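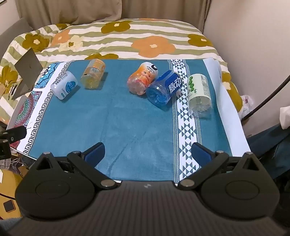

Attachment 1. Bottle layout on the low table by the bed, jaws open.

Ticket 274: Bottle pick-up episodes failing the layout check
Project: Nonddale
Opened by: Nerea Benítez
Assigned to: Vaida Baranauskienė
Status: Resolved, rule text updated
Opened: May 15, 2023

Problem as reported
The review tool rejected 93 episodes from the bedroom station. All have the same code, "objects not separated." The operators followed the setup sheet as far as I can tell. The bottles are lying down, they are on the far half of the table and the middle is open for the approach. I need to know if these have to be recorded again or if the check is too strict. N.B.

Comment, Vaida
Two things to sort out. The sheet you have is the March version. Rule 6 in that version says "place objects apart where possible." The checker was written later and wants a visible gap between every pair. In attachment 1 the blue bottle and the orange and white one next to it are touching, and the blue one overlaps the other at the base. The checker flags that every time. Please send one more view of the same station so I can see if it reads the same from there.

Comment, Nerea
Added below. Same station, same five bottles. 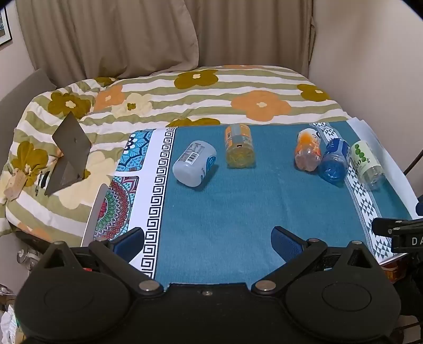
Attachment 2. Second view of the station, right-hand group close together.

Comment, Vaida
Thanks. Same result. The two bottles on the left are fine. The three on the right are grouped, with the blue one close against the small one with the white and orange label. The tablecloth pattern may also be making it harder for the checker to find edges, mainly where the bottles lie over the triangle band. I can't prove that from two views, so I ran the batch again with the cloth masked out. Of the 93, 6 passed. The rest still failed on spacing, so the cloth is a small part of it.

Comment, Nerea
Do we throw out the rest? Manzano is waiting on the bottle set and we are at 325 episodes including these.

Comment, Vaida
No. Close objects are allowed under the task spec Manzano signed. A person picking up a bottle at home will often find it against another one. The fault is that the sheet, the spec and the checker each say something different. What I did:

1. Changed the spacing error to a warning for any task tagged "grouped."
2. Tagged the 93 episodes and put them back in the review queue.
3. Rewrote rule 6. It now reads: "Objects may touch if the task is tagged grouped. If it is not tagged, leave at least one jaw width between objects."
4. Left the start rule alone. Jaws fully open and empty, pointed at the objects, before the operator begins. Both attachments meet it.

Still open: a patterned cloth is allowed, but write the cloth type in the station notes. Erex keeps that list, so send it to them and copy me.

Comment, Nerea
Queue reran on my side and the spacing code is gone. I printed the new sheet and took down the March one. One question for later: does "jaw width" mean fully open or at rest? Two operators asked me.

Comment, Vaida
Fully open. I added the words to rule 6 and uploaded the sheet again to Numport under the same file name, so please print it once more. Closing this. If the code comes back on a tagged episode, reopen here and don't start a new ticket.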